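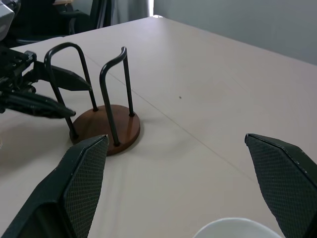
May was the month I finally got my hours in on the two-arm station, and I have opinions! Beat Danzer asked me to write up how the collecting is going for those of you who only see our numbers on the hallway screen, so this is me doing that, with coffee, before the Thursday crowd comes in. The job I drew was the stand, the one with the round reddish-brown wooden base and the two bent dark rods, and I have now spent more time with it than with some of my cousins. The left rod is a tall rounded arch, and the black fingers of the far arm like to come in on either side of it, one up near the rod and the other low by the base. The right rod curls over like a shepherd's crook, and I find it much harder to come at cleanly, especially with the big green fingers on the near arm, which are wide and block a good part of my wrist view if I get greedy.

We are at 129 kept episodes on the stand. "Kept" is doing some work in that sentence. I threw out 15 of my own in the first week alone, mostly because I would start, change my mind about which arm should go first, and wander. A person watching can tell I'm dithering. The model can't, it just learns to dither, and then Rusnák has to sit through the playback and send me one of those very short messages. So the new habit is to decide before I touch the controls. Which arm, which rod, where I'm setting it down. Then go, at a normal speed, and stop when it's done.

A mistake in the middle is fine, by the way. I got this wrong for ages. If you miss the grip and then recover, keep the episode and tag it as a recovery – we are short on those and they're worth having. What we don't want is the miss where you back off all the way home and start over as if it never happened. Delete that one and run it again.

Some things changed this month that you'll notice if you haven't been on the station in a while. The start positions are now on a printed sheet, eight of them, and you work down the sheet instead of putting the stand wherever your hand happens to leave it. My hand, I learned, leaves it slightly left of center pretty much every time. Rinholm pulled up a plot of everybody's starting points from April and mine was one fat blob. Embarrassing, but useful! Please also turn the stand between runs, so the crook isn't always facing the same way.

The wrist views get checked before every batch now too. Clultley wrote a little script that opens all the camera feeds side by side and makes you click OK on each one, and yes, it's annoying, and yes, it already caught a feed that had frozen while I was happily recording away. Five episodes gone. I was not gracious.

Next up is the same stand with the lights turned down and the blinds at different heights, and after that Breltus wants to try handing it from one arm to the other, which I have done exactly twice and would not show to company. If you can take a morning slot, put your name on the sheet by the door. Sessions are nearly an hour, and your shoulders will want a break halfway through, so take it. Bring a sweater – the vent over the station is set to arctic and I've lost that argument already.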